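Gramby adds wristed-instrument bench to Feltis skills room

This website uses cookies to measure visits. Accept all | Manage settings

Gramby has opened a practice bench for wristed surgical instruments at its Feltis training site. The bench takes two trainees at a time and is intended for basic handling work on synthetic tissue before any supervised theatre placement.

Exercises are carried out on replaceable tissue pads supplied by Tsolakis. Each session lasts 45 minutes and covers jaw opening and closing, wrist rotation, approach angle and the transfer of an item between two instruments. Trainees complete four sessions before assessment.
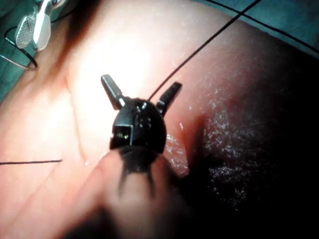
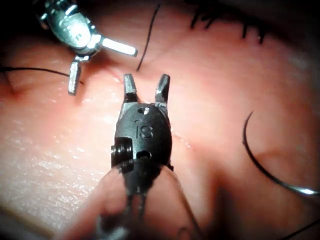 Assessment is based on a written record of each exercise. Assessors note contact between instruments, unintended pressure on the pad and time spent with either tip outside the working area. The pass mark is 58 out of 80, and the exercises may be repeated without charge during the same term.

Instruments are inspected at the start and end of the day. Inspection covers jaw alignment, cable tension and free movement of the wrist through its full range. Worn parts are logged in Zarnorik, the site's existing equipment register, and withdrawn until replaced. Pads are changed when the surface no longer holds its shape.

Bookings for the February intake are open to hospital trusts and teaching departments. Groups should state which hand sizes they need for the controls when booking.

Last updated: February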